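# Tilley Hardwax Oil for Interior Wood

Tilley is a hardwax oil for furniture, floors, stair treads and countertops inside the house. It soaks into the top layer of the wood and leaves a thin wax surface that can be repaired in spots. It is made by Pravulance and sold in cans and in one large pail for contractors.

**Item number:** 892
**Finish:** matte or satin
**Base:** plant oils and waxes, with solvent
**Use:** interior only

Page last updated 2026-05-09. The main change is the drying section, which now covers cold rooms.

## What it is for

Most people buy Tilley for a table. It works well on oak, ash, beech, walnut, maple, birch and pine. It can also go on softwood floors, but expect to recoat the walking paths sooner than you would on oak.

It isn't a good choice for:

- outdoor furniture or anything on a covered porch
- shower benches and other wood that stays wet
- surfaces already coated with varnish or polyurethane, unless you sand down to bare wood first
- veneer so thin that you can't sand it safely

Very oily tropical woods are a mixed case. Some take the oil fine and some stay tacky for days. Wipe the surface with solvent, let it dry, and try a patch on the underside before you commit to the whole piece.

## Color

Both finishes are clear, with no pigment added. Clear doesn't mean the wood will look the way it does when it's dry and bare. The oil warms it up. Pine goes a light honey color, walnut gets noticeably darker, and white oak lands somewhere in between. For a quick idea of the result, dampen a corner of the sanded wood with water. The oiled color will be close to that.

If you want to keep pale wood pale, use Tilley Light (item 1271). It has a small amount of white pigment that offsets the yellow tone. Stir it often, as the pigment settles on the bottom of the can while you work. Don't use Light on walnut or other dark woods. It shows up as a gray haze in the pores.

Matte and satin can be mixed with each other in any amount. They can't be mixed with Light.

## Before you start

Sand the wood in the direction of the grain. For furniture, finish at 150 or 180 grit. For floors, stop at 120. Going finer closes the surface, and the oil will sit on top instead of sinking in. We get more calls about this than about anything else. If you have already gone to 240 or higher, go back over the piece with 150 by hand.

Vacuum, then wipe with a dry microfiber cloth. Don't use a tack cloth. Some of them leave a residue that shows up as dull spots under the first coat.

The wood, the room and the can should all be at the same temperature. If the can has been in the garage, bring it inside the night before.

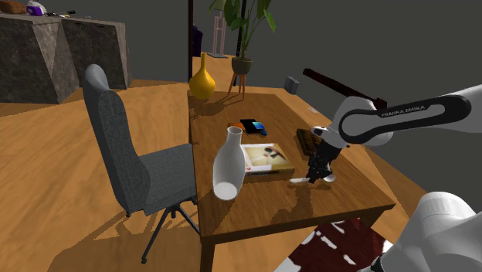
Stir the oil for a full minute with a flat stick, scraping the bottom. Shaking puts bubbles in it, and bubbles dry into small pits.

## Applying the oil

1. Put on a thin coat with a short-nap roller, a flat brush or a white pad. Thin means thin. A tabletop for six people takes a few spoonfuls.
2. Wait 15 minutes. Dull patches are places where the wood has taken in all the oil. Add a little more there.
3. Wipe off everything that's still on the surface with a clean cotton cloth. Change cloths when the one you have starts to drag.
4. Let the piece dry overnight.
5. Rub lightly with a fine abrasive pad, remove the dust and apply the second coat the same way.

Two coats are enough for most furniture. Countertops and stair treads should get three. End grain drinks a lot, so do the ends of a tabletop first and check them again before you wipe.

Finish the underside of solid tops as well. One coat is fine there. A top that is sealed on one face only takes up moisture unevenly and may cup.

## Drying and curing

| Room temperature | Dry to touch | Light use | Full cure |
|---|---|---|---|
| 68–75°F | 10 hours | 2 days | 10 days |
| 60–67°F | 16 hours | 4 days | 16 days |
| Below 60°F | not recommended | — | — |

Keep the air moving, but don't point a fan straight at the surface. During the cure, don't put a tablecloth, rug or plastic placemat on the wood. Wipe up water right away. Chairs can be pushed back in after two days, though we suggest felt pads under anything that gets dragged.

Cold basements are the usual reason for a finish that stays sticky. The other is too much oil left on at step 3. If the surface is still tacky after three days in a warm room, rub it down with a cloth and a little mineral spirits, and give it another two days.

## Coverage

One quart covers 100 square feet in a single coat on hardwood sanded to 150 grit. Softwood and rough-sawn boards use more. Later coats go further than the first one.

| Size | Order code |
|---|---|
| Half pint | 892-H |
| Quart | 892-Q |
| 5-quart pail | 892-P |

Add -M for matte or -S for satin. The half pint is sold in matte only.

## Care and repair

Dust with a dry or slightly damp cloth. For marks, use a few drops of mild dish soap in warm water, then wipe dry. Avoid ammonia, vinegar and spray polishes that contain silicone. Silicone gets into the pores, and the next coat of oil will bead up over it.

A water ring or a scratch can be fixed without redoing the whole top. Sand the spot with 180 along the grain, feather out the edges, and rub in a small amount of oil with a cloth. The repair may look a bit brighter for a few weeks. It blends in as it picks up wear.

A dining table in daily use usually needs a fresh coat every couple of years. A side table may go much longer. When water stops beading on the surface, it's time.

For routine care we sell Karras Wood Soap, which leaves a little wax behind each time. Any plain, pH-neutral soap will also do.

## Safety

**Rags soaked with oil can heat up and catch fire on their own.** Lay them flat outdoors to dry, one layer thick, or put them in a metal can filled with water and close the lid. Don't leave them in a pile or throw them in the trash wet. The same goes for used pads and sanding dust from an oiled surface.

Open a window while you work and keep the can away from flames and pilot lights. Wear nitrile gloves. Store the can closed and out of reach of children.

Contact your local waste service before throwing away leftover oil. Dried-out cans can go with scrap metal in most areas.

## Storage

An unopened can keeps for three years. Once opened, use it within one. Wipe the rim before you press the lid down — dried oil in the groove is what lets air in. If a skin forms, cut it out in one piece and strain the rest through a paint filter. Throw the can out if the oil has turned stringy.

## Ordering

Tilley ships by ground only and can't be sent by air. Orders placed before noon leave our Brinedlow warehouse the same business day. Pails ship on their own and may arrive a day after the rest of your order.

Unopened cans can be returned within 30 days. We can't take back opened cans, so start with a half pint if you aren't sure about the color.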